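Skevadcombe > Work with us > Open calls

Print this page | E-mail this page

CALL FOR PARTICIPANTS: PEOPLE WHO HAD AN OPERATION AND ARE WILLING TO TELL ABOUT IT

Madau is a small oral history group in Skevadcombe. We are collecting spoken memories from people who had stitches after an operation, large or small, and who remember the weeks at home afterwards. The recordings will become a listening archive in the Paisan reading room, and a part of them will be printed in a book.

We already have 57 recordings. Most come from people over sixty, so we would be very glad to hear from younger adults, and from those who cared for a relative at home.

Who can take part

You must be 18 or older, and your operation must be at least one year ago. You may speak English or Arabic. You do not need to remember the medical words. We ask about ordinary matters: who cooked for you, how you slept, what you were afraid of, when you first went out to the street again. If you kept a diary or letters from this time, please bring them.

What we ask from you

One conversation of two hours, with tea and a break in the middle. Ghada Shboul or Walid Hijazi will sit with you. You can stop at any moment and you can refuse any question. After one month we send you the written text, and you may correct it or take out parts before it goes to the archive.

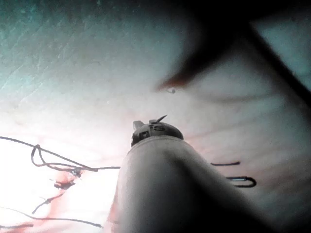
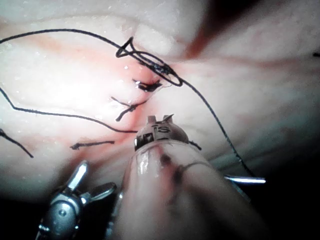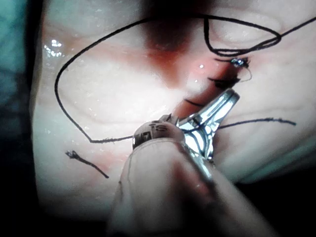 Needle and thread in the first picture, black suture thread in the second and third.

What you receive

We pay 3000 in local money for each conversation, and we pay the bus ticket both ways. The payment is made on the same day. You also receive a copy of your recording and, later, one copy of the book.

Your name

You choose if your real name is used, only your first name, or another name. The forms are kept by Tala Nseir in a locked cabinet, and they are not shared with your hospital, your employer or your family.

How to apply

Please write a short letter, half a page is enough, or leave a spoken message at extension 1198. Say what year your operation was and which hours are good for you. We answer every letter. The call is open until the end of October. The room is on the ground floor and a wheelchair can enter from the garden side.

Print this page | E-mail this page

Comments (3)

Karim Nimri
My mother had her operation more than thirty years ago. Is it too old for you?

Tala Nseir
Dear Karim, it is not too old. Please ask her to call us, or you can call together with her.

Tamer Rizk
I did my conversation in spring with Walid. I was thinking I will have nothing to say and we finished after dark. Bring your glasses, the form has small letters.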